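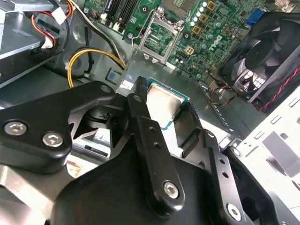 Chip in the gripper, socket open. The Dell on our bench.

I want to have a bit of a moan about success rates. It's January 29, 2020, I've spent most of the month reading papers on robot assembly, and nearly every one of them gives me a single number at the end of the abstract and expects me to be pleased with it.

Our own number isn't bad, by the way! The task is putting a processor into the socket of an old desktop PC, with the board still inside the case, which makes everything about ten times more annoying than doing it on a nice flat table. We collected 3034 attempts, threw out the ones where the logging had died halfway through (my fault, mostly, I'd filled the disk) and ended up with a tidy 3000 to train on. Then we ran the trained policy, which we call Widar, on 251 fresh tries. I could give you the percentage and you'd nod, and you'd know next to nothing about whether you'd want the thing anywhere near a computer you cared about.

What I'd much prefer to know is how it fails. There's a kind of failure where the arm hovers over the socket, can't make up its mind, and backs off. Fine. Lovely, even. You try again. And then there's the kind where it comes down a hair off and drags the corner of the chip across the contacts, and that's your board gone. In the results table both of those are a nought. Same nought! I find this maddening, and I've been guilty of it myself, in the write-up we sent round in November, where I lumped the whole lot together because it made the table fit on one page. 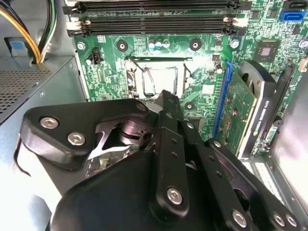

So over the last few weeks I went back through our failures and sorted them by what they would have cost. I used three piles: nothing lost, needs a person to step in, something's broken. It was dull work and I drank a great deal of tea. But it changed my mind about which version of the method was better. The one with the higher success rate was also the bolder one, and when it got things wrong it tended to get them wrong while pushing. The more timid version gave up a lot, and almost never landed in the third pile. If you only looked at the headline figure you'd pick the bold one every time, and I did, for months.

Now, the timid one isn't clever. All we did was add a force limit that tightens as the chip gets closer to the socket, plus a rule that says if you've been nudging for 10 seconds without getting anywhere, lift off and start over. Insaurralde, the simulator we use, makes this look pointless, by the way, because simulated pins don't bend. You can lean on them all day. I suspect a good many people are tuning their methods against sockets made of something tougher than granite and then wondering why the real one is so touchy.

I know the objection. Cost piles are a judgement call, and a success rate is at least the same thing for everybody. Except it isn't, is it? Some groups count it as a success when the chip is sitting in the socket, some want the lever down as well, and I read one last week where I couldn't work out from the text what they'd counted at all.

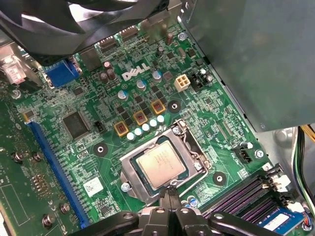 Kaisu Koskela read a draft of this and disagreed with a fair bit of it. "You're asking people to publish their breakages, and reviewers will punish them for it," she wrote back. "Give them one number for damage, next to the one for success, and they might do it. Three piles and a paragraph on each, they won't." She also thinks I'm being soft on the timid version, and that a robot which gives up that often would be switched off by lunchtime in any real repair shop.

She may well be right about the repair shop. I'd still take the damage column, though, even if it's only the one number. I'm adding it to our own table this week, bold version and timid version side by side, and the November write-up will get a correction.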